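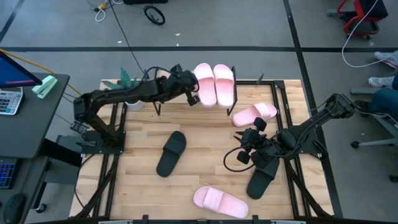 Home & Storage > Entryway and Shoes
3 min read

How do you keep slide sandals on a small metal rack?

Meron Kassa
27 Apr 2024

We have a narrow black metal rack by the back door, the kind with thin tubular rails and no solid shelf. It came from Vinent and it is 19 inches wide. Regular sneakers sit on it fine. The trouble is the slides. We have pink ones and black ones and they get kicked off at the door all day long, and when I put them on the rack the heels drop down between the rails or one shoe works its way off the side. By evening most of them are on the floor again.

The second part is that two of us wear the same pink slides, close enough in size that we keep walking off with one of each. I only notice when one foot feels tight.

I also have a light pink mesh piece with white edging that lives in the same corner and gets squashed under everything. It has a curved shape when it's left alone, and I'd like it to stay that way.

I don't want to buy a bigger rack. There are 14 inches between the rack and the door frame and I need that for the broom. Is there a way to put things on this rack so they stay? And is it better to face the toes out or the heels out?

Arnaldo Caldeira

Put the straps toward the back and the heels toward you. The strap end is the bulky part of a slide and it needs the most support, so set that over the back rail and let the flat part of the sole lie across the front one. Put each pair side by side and push the outside shoe right up against the side of the rack. The side rail stops it from going anywhere. Then work in toward the middle.

If the soles are still slipping, the rails are probably too smooth. I cut strips from a roll of rubber shelf liner (mine was Brerken, any of them will do) and wrapped them once around each rail, with a small zip tie at both ends. Turn the zip tie heads underneath or they will scratch the soles. That was in September and I haven't had to redo it.

For heels dropping through, measure the gap between rails before you do anything else. If it's wide, lay a piece of stiff plastic mesh or a cut-down baking rack over the top. You can also use a thin board, but sandals that come in wet will leave a puddle on a board and on open rails they drip and dry.

As for telling the pink ones apart, write an initial on the sole under the heel with paint marker. Regular permanent marker wore off ours. Let it dry overnight - it stays tacky longer than the package says.

Before you put anything back, clear the whole rack and set all the shoes out on a table or the floor so you can match them. Hold the soles together, bottom to bottom. If one is longer you'll see it right away. Do this before you write the initials, or you'll label a mixed pair and be worse off. 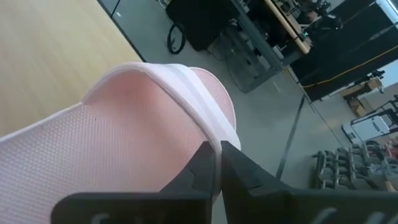 Mesh should go on last and on top, or on its own hook. Anything that is mostly mesh with a bound edge takes a crease wherever weight sits on it, and the edging holds the crease longer than the mesh does. Pick it up by the edge, shake it open and set it down with the open side up. If it's already bent, a ball of plain tissue paper inside for a night or two usually brings it back. Don't use newspaper on pale pink, the ink comes off.

Eglė Pärn

just get a basket. slides don't need a rack. we throw all of ours in one and it's fine

Nkrumah Zakaria

I agree with most of what Arnaldo wrote, but I'd do the heels the other way if kids use the rack. Mine grab the shoe by the strap, so strap forward means they take one shoe off without dragging the next one with it. It does tip a little more. The rubber on the rails takes care of that.

Another option is to stand them up. Lean each pair sole to sole against the side rail, straps facing out. You fit more in 19 inches that way, but it only works if there is something at the other end to lean on. I use a brick.

On the color mix-up, we changed which side of the rack they go on. Hers on the left, mine on the right, black ones in the middle. No markings. It works as long as people put them back.

Comments (3)

Rüdiger Kohlhase: Paint marker came off my black slides after one summer. A dab of nail polish in the hollow of the arch lasted longer.

Meron Kassa: Gap between the rails is just over 2 inches, so that explains the heels. Trying the liner first. Thanks.

Eglė Pärn: still say basket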